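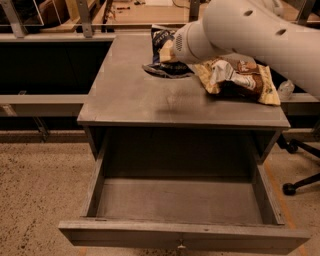
The Scale at Colthorpe

Print this story | E-mail this story

The test truck came on a Tuesday and Ignacio Dvorak had forgotten about it. He was eating a boiled egg at the window when it turned in off the county road, a flatbed with a small crane on the back and the iron weights lined up behind the cab. He put the egg down on a napkin and went out without his hat.

The driver was a woman named Kincaid. The man before her had been named Pruitt, and he had always come in for coffee first and often skipped the far end of the deck if it was raining. Kincaid didn't want coffee. She wanted the deck swept.

"It's swept," Ignacio said.

She looked at the gravel along the edge where the steel met the concrete. He went and got the broom.

The scale belonged to the town. It had been put in when there were two packing sheds and a mill, and now there was the Nikasier cannery down in Stondport and not much else. In the fall the growers ran their pears over it on the way south. They weighed in full, drove to the cannery, came back, and weighed out empty. Ignacio wrote a ticket for each and the cannery paid by the ticket. The rest of the year it was scrap and hay and people moving to other states who wanted to know what their trucks weighed.

Kincaid set the weights down at the north end, and he read her the number. She wrote it on a card. She moved them to the middle and he read her that one too. It took a long time because she did each position twice. The sun got over the roof of the feed store. A man with a horse trailer pulled in, saw the crane, and backed out again.

At the south end she had him read it three times.

"That's light," she said.

"It's the cold," he said. "It comes up later in the day."

"It's sixty degrees out."

She climbed down into the pit with a flashlight. He stood by the hatch and held the lid, though it had a hook to hold it. He could hear her moving along under there, and once she said something that wasn't to him. When she came up she had rust on both sleeves.

"You've got a bracket touching the beam," she said. "It's been touching a good while. There's a shiny spot worn in it. When the load's on that end, the bracket is carrying some of it."

"How much?"

"Today, 75 pounds. With a heavier truck, more. I can't tell you what it was last year."

"Which way does it go?"

She looked at him. "Light. I said light."

He knew what it meant before she had the cap back on her pen. A loaded truck sat with its drive wheels on the south end, because that was where the driver could see the window and get his ticket. An empty truck hardly pressed on the bracket at all. So every full load had gone down on paper a little short, and every empty one had gone down right, and the difference was pears that the cannery had gotten and not paid for.

She put a red tag on the beam box and gave him a yellow sheet to sign. He signed it. She told him who could fix the bracket and that she would come back when it was done. Then she put her weights up on the truck one at a time, and he went in and threw away the egg.

He kept the ticket books in the closet behind the water heater. The town was supposed to take them after each season and had not done it for years. They were in boxes that had held motor oil, tied with baling string, and the oldest ones had gone soft at the corners. He pulled down the last season and sat at the desk with it.

The first ticket was Ray Holt's. Ray had three rows of trees that were any good and a truck older than his children. The second was Ray Holt's too. The third belonged to the Amundsens, who had the big place on the bench and ran two trucks all day long. Ignacio turned the pages. It was all in his own handwriting. He had a way of making a seven with a line through it, which his father had done, and there were a great many sevens.

He began to write names on the back of an envelope, with a mark for each load. By suppertime he had gone through one book, and that book had 102 full loads in it. There were more books than that in the box, and the box was one year.

He didn't know when the bracket had slipped. He thought about that while he heated up some beans. There had been a winter, in February, when a propane truck slid coming in and hit the south curb hard enough to crack it. The town had patched the curb. He had patched it himself, with a bag of mix from the feed store, and had not looked in the pit, because the pit was full of ice. In the spring Pruitt came and had his coffee and said everything looked fine. That was 8 years ago.

Before that the growers had never complained. After it, one of them had. Ray Holt had come to the window and said that he'd filled the same bins he always filled and they used to weigh more. Ignacio told him it was a dry year and the fruit was light. Ray had stood there a minute and said he supposed so. It was a dry year, too. Ignacio had believed it when he said it.

He ate the beans from the pan and washed it.

In the morning he drove to Stondport. He had not called first. The cannery office was on the second floor, over the loading docks, and the stairs smelled of syrup though they weren't running anything in that season. The man who came out to talk to him was young and wore a clean jacket with the company name on the pocket. He took Ignacio into a room with a long table, and they sat at one end of it.

Ignacio told him about the bracket. He used his hands to show how the beam sat and where the touch was. The young man nodded at each part.

"And the state has certified this?" he said.

"They tagged it. It's on the yellow sheet."

"For the current condition."

"Yes."

"But they can't say how long."

"No," Ignacio said. "I think I can."

The young man asked whether he'd written that down anywhere, and Ignacio said he hadn't. The young man said he would take it up with the people he had to take it up with. He said that the cannery had paid every ticket in full and on time, and that this was the arrangement, that they paid what the ticket said. Ignacio said he knew that. He had the envelope in his shirt and he left it there.

"Do you want a case of anything?" the young man asked at the top of the stairs. "We've got dented ones we give out."

Ignacio said no, and then on the way down he was sorry, because he liked the halves in light syrup and it would not have changed anything.

He stopped at Ray Holt's on the way home. Ray was up a ladder with a saw, taking out a dead limb, and he didn't come down right away. Ignacio waited by the truck. There was a dog that came and lay on his foot.

"Scale's broke," Ignacio said, when Ray was on the ground.

"I heard. Guy with the horse trailer."

"It's been broke. It's been weighing you short. I think since the propane truck."

Ray hung the saw on a branch. He took off his gloves and put them in his back pocket, and then he took them out and put them on again.

"Everybody, or me?"

"Everybody. Anybody who was full."

"Amundsens too?"

"Them the most."

Ray thought this was a little funny, or his face did something like it. He asked what it came to. Ignacio gave him the envelope and said it was only the one book, but if you took the 75 pounds and went down the line, Ray had six loads in it, and then you'd have to do the others, and it was likely more than that with a full truck. He said he would do all of them. He said it would take him a while.

"What'd they pay a ton that year?" Ray said, but he was asking himself. He worked his lips. "I came to the window," he said.

"You did."

"You said it was dry."

"I did say that."

The dog got up and went to see about something under the porch. Ray folded the envelope in half and gave it back.

"I borrowed 1000 off my wife's brother that fall," he said. "To get to Christmas. I never heard the end of it. I still haven't, he brings it up at Easter." He looked up at the tree. "It wouldn't have come to that much, would it? The pears."

"Not in the one year. No."

"No," Ray said.

He went back up the ladder. Ignacio held the bottom of it, as the ground was soft there, and Ray let him. The limb was thick and the saw wanted sharpening. It took some time, and when it came down it came down on the side away from both of them.

"You want this for your stove?" Ray said.

"It's pear. It burns good."

"I know it's pear."

They cut it into lengths and put it in the back of Ignacio's truck. He drove home by way of the scale and unlocked the door and got the rest of the boxes out from behind the water heater, and carried them to the cab two at a time. There was no room on the seat for the last one. He set it on his lap and drove with his arms around it, in second gear, up through Colthorpe with the wood knocking in the back.

At the house he cleared the table. He cut the string on the oldest box that mattered and took out the first book, and found a pencil, and sharpened it over the sink.

Print this story | E-mail this story

Contact | Copyright 2023, all rights reserved | Back to top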